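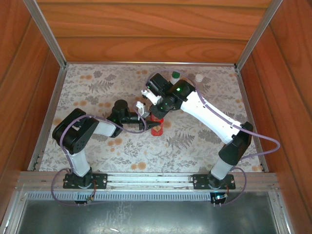
Figure 4. Two-arm bench, bottle exercise.

Search this guide Search Clear

Section 4: Setting up the bottle exercise

This section is for members of the Lokcombe Student Robotics Club who have completed the induction in Section 2. It covers the preparation of the enclosure, the checks made before the arms are powered, and the recording of attempts. Programming of the arms is dealt with in Section 5.

4.1 Before the session

1. Reserve the bench in the club register. A booking lasts 40 minutes, including time for clearing away.
2. Confirm that a trained supervisor will be present throughout. The supervisors for this term are Ching-wen Liu and Henok Chala.
3. Collect the bottles from the cupboard marked Driria. Bottles brought from home may be used only with the supervisor's agreement.
4. Lay the cloth flat on the floor of the enclosure and smooth it towards the walls. A fold under a bottle will alter its height and may cause it to tip.

Note: The cloth is patterned on purpose. Members who replace it with a plain one must repeat the camera set-up in Section 3 before any attempt is recorded.

4.2 Placing the bottles

5. Stand the chosen bottle upright within reach of both arms. The left arm is to hold the bottle and the right arm is to work on the cap.
6. Place the remaining bottles towards the back. They serve as distractors and should differ from the chosen bottle in size or colour.
7. Check that every cap is fitted. For first attempts, loosen the cap of the chosen bottle by a quarter turn and tighten it again by hand.
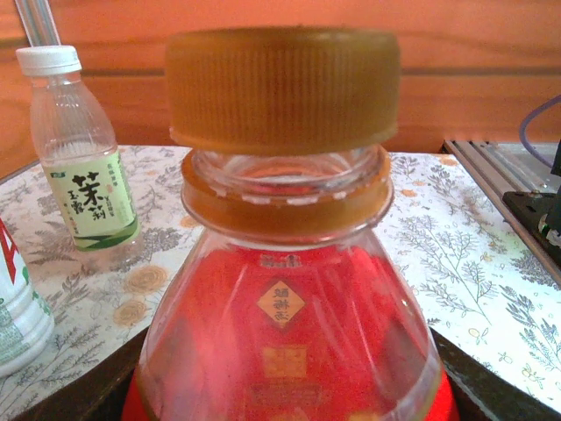
8. Open the wrist camera view on the club computer and make sure that the cap and neck of the chosen bottle can be seen clearly. Glare on clear plastic is common in the afternoon – turn the bottle slightly or dim the room lights until the outline of the neck is distinct.
9. Save the layout under the team name. Teams Pan and Mekico share the bench this term and must keep separate folders.

Caution: Bottles containing liquid must never be squeezed to test the grip. Start with the lowest grip setting and raise it one step at a time. If liquid is spilled, press the stop button, switch off at the wall and inform the supervisor before touching the bench.

4.3 Powering and running

10. Trace each arm's cable from the wrist to the base. Cables should hang in an open loop and must not pass beneath a bottle or across the other arm.
11. Switch on the left arm, wait for it to settle, and then switch on the right arm.
12. Move both arms to the rest position and load the saved layout.
13. Run the exercise at slow speed. Members must keep their hands outside the enclosure while either arm is powered.
14. Allow no more than six attempts in one booking. Enter each attempt in the log, whether or not the cap was removed.

Note: If code 959 is displayed, an arm has been asked to reach beyond its limit; move the bottle nearer to the centre and reload. Code 994 indicates a loose connection at the base and is to be reported to Zihan Lü. Members may not reseat connectors themselves.

4.4 Clearing away

15. Return both arms to rest and switch them off in reverse order.
16. Refit all caps, wipe the bottles and return them to the cupboard. Leave the cloth in place unless it is damp.
17. Sign the log. Unsigned entries will not be counted towards the March demonstration.

Last updated: March, by Ruoxi Liao

Related sections
Section 2: Induction and conduct at the bench
Section 3: Camera set-up
Section 5: Writing and saving a routine
Log sheet for bottle attempts
Demonstration day: notes for teams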